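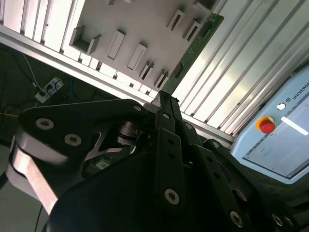 The meeting opened with the furniture for the August supper at Beltden, as the order for table hardware has to be placed before anything else can be laid out. The supper will again use trestle tables in one continuous run, with guests seated on both sides. The wing-nut fittings used last year loosened under load and will be replaced. It was agreed to use silver hex-socket screws, as on the black gripper in the photo, set through pre-drilled holes in the leg brackets and tightened with one size of key. Two keys will be kept in each table crate. Prapai Hemmin will place the order.

Minutes of the supper planning meeting, 2 March 2026
Chair: Prapai Hemmin
Present: the leads for kitchen, seating, drinks, music and cleanup
Absent: lighting lead (written report received)

1. Minutes of the previous meeting
Accepted with one correction. Under "Drinks," the ice is to be delivered in the afternoon, with the chest lids left off until the first bags are in.

2. Guest numbers
The invitation list stands at 216. The seating plan will be drawn for the full list, with no reduction for expected refusals. Replies will be taken by email only. Replies passed on verbally caused duplicate entries last year, and the seating lead does not wish to reconcile two lists again. Children under five will be seated with a parent and will not be given a separate place card.

The wording of the invitation was reviewed. "Dinner from six" will be changed to "Seated at six thirty," as several parties arrived well after the first course last year. A line will be added asking guests to state food allergies in their reply.

3. Menu and serving
The kitchen lead presented two menus. Menu A is a plated first course followed by shared platters. Menu B is a buffet from both ends of the yard. Menu A was adopted. The buffet line would have crossed the route to the restrooms, and the hot dishes would have stood open longer than the kitchen lead is willing to accept.

Platters will be sized for eight guests. Each platter position gets one serving spoon, one pair of tongs and one folded cloth. Cold platters leave the kitchen first, starting at the far end of the table run. Hot platters follow once the servers have returned with empty trays. Bread goes on the table before guests sit down.

The bean salad will be made the day before. The rice will not.

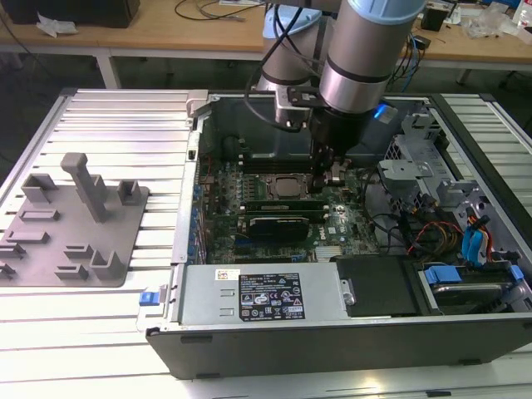
Dessert will be served from a single station beside the side gate, with plates stacked on the left and forks on the right. Coffee will be made in the two large urns. The older urn takes much longer to reach temperature and must be switched on before the first course goes out. The two urns must be on separate circuits. The kitchen lead will label both outlets.

4. Drinks
The drinks lead proposed reusable cups from Gralteck in place of last year's paper cups. An order of 300 was approved, which leaves spares for breakage and for guests who put a cup down and take another. Cups will be washed in racks during the meal and returned to the drinks table. Lemonade will be mixed from concentrate in the lidded dispensers. The dispenser with the dripping tap will be discarded unless a new washer fits it.

Wine will be poured at the table by the servers during the first course and left on the table after that. Water pitchers are to be refilled without waiting to be asked.

5. Budget
Total spending is capped at 1,970 dollars, including hire of linens from Lozano. The linen deposit is 50 dollars and is returned if the tablecloths come back free of wax. For this reason taper candles were ruled out, and candles in glass jars will be used. Receipts are to be handed in within a week of the supper. Items bought without a receipt will not be paid back.

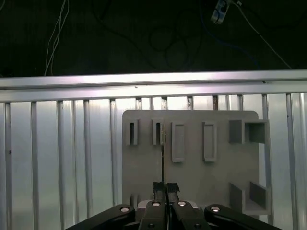
The music lead asked a question under this item. Does the cap cover the hire of a speaker, or is that paid for separately?

The cap covers it. The chair has set aside an amount for sound within the total, and anything left over from it goes to the kitchen.

6. Music and sound
One speaker will be placed at the house end, facing down the length of the tables. The volume is to be set during setup with two people talking at the far end, and not raised while food is being served. The playlist will run without gaps through the first course. Live music was discussed and deferred. The duo heard at the Pleditz wedding is still under consideration if they can play without amplification.

7. Lighting
The written report was read. String lights will be hung along the fence and across the yard at two points. Bulbs will be tested on the ground before hanging. The low crossing over the dessert station is to be raised, as tall guests had to duck under it.

8. Cleanup
Plates will be scraped at the kitchen door and stacked by size. Leftovers will be boxed and offered to guests as they leave. Tables stay up overnight and are taken down the next morning, brackets left on the legs.

9. Actions
Prapai Hemmin: table hardware, linen deposit, revised invitation
Kitchen lead: shopping list by course, outlet labels
Seating lead: plan for the full list, place cards
Drinks lead: cup order, washer for dispenser
Music lead: price for speaker hire, call to the duo
Lighting lead: replacement bulbs, revised height of the crossing

10. Next meeting
To be held once the first replies are in. The kitchen lead will bring a test portion of the first course.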